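Curkine open day, or what I saw of it

Got there late. Parking is behind the Nuden building, not the lot on the map they emailed, so that was 2 laps of the block before I even found the door. No sign out front. Went in behind a family with a stroller and hoped.

Curkine makes store fixtures. Racks, spinners, hooks, the wire things nobody looks at because they're looking at the keychains hanging on them. I've been buying their stuff secondhand for my booth for years and never once thought about where it came from, so when the open day notice came up I signed up the same night. Free, coffee included. Coffee was fine. Donuts gone by the time I got to the table.

Started in the wire room. Loud. Coils of it stacked on pallets, a straightener that pulls the wire off the coil and spits out rods, then a bender. The guide said 239 different parts in the current catalog and most of them come off the same four machines. I wrote that down and then lost the guide for a while becuase I was watching the bender. It does a hook in one motion, drops it in a bin, does another. Could have stood there an hour.

Welding was behind a curtain so mostly you see the light. They hand you a tinted card to hold up. Rings get welded to spokes on a jig, spokes to a hub, and the jig is what keeps it flat. Apparently the old jigs were all made in house and a few still are. One had Espinoza scratched into the side, the company they bought out, and they never bothered to replace it. Good sign in my opinion.

Powder coat – didn't get in. Window only. White, black, and a sort of chrome-looking gray that I didn't love. They run white most of the week. Oven was on and you could feel it through the glass. 900 pieces on a good shift, they said, small parts mostly.

Then upstairs to the sample room, which was what I came for. Quieter, carpet, finished pieces out where you can get close to them. Slatwall baskets, greeting card pockets, a sunglasses tower, and the countertop racks.

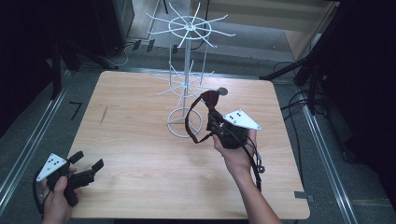
WURITZ, August

Two tiers, white wire, arms going out all the way around like a wheel with the spokes run too long. Eight arms on top. The tips turn up a little, which you want, or every necklace and lanyard ends up on the floor. One pole up the middle with a thinner wire on each side of it tying the top ring to the lower one, and a round base that sits flat. That's the whole thing. I like how little there is to it.

My own counter racks at home are the older kind with a heavy square foot and they eat up the table. With this one you get some tabletop back between the spokes of the base, so you could tuck a card holder or a dish in close. Arms stick out well past the ring though. On a narrow counter somebody is going to catch a sleeve. Measure first.

White shows dirt, I know. Mine get wiped down after every show and they still go gray at the tips. But white wire kind of disappears behind the merchandise and black doesn't, at least not under the lights we get at the fairgrounds.

Asked about price. $88 for the two tier, cheaper by the case, and they'll sell singles if you pick up yourself. More than I pay used, obviously. Asked about replacement arms too – no, they're welded, bend one and you bend it back. Fair enough.

Skipped the slideshow. Skimmed the packing area on the way out, where they nest the racks with cardboard between tiers, and I stole that idea on the spot for my van.

If you go: closed toe shoes, they do check. Earplugs are in a bowl by the first door. The bathroom is upstairs only. Do the sample room before the wire room if you want any time in it, they start herding poeple out at 3:30 and I got maybe ten minutes up there. Didn't buy anything. Took two catalogs.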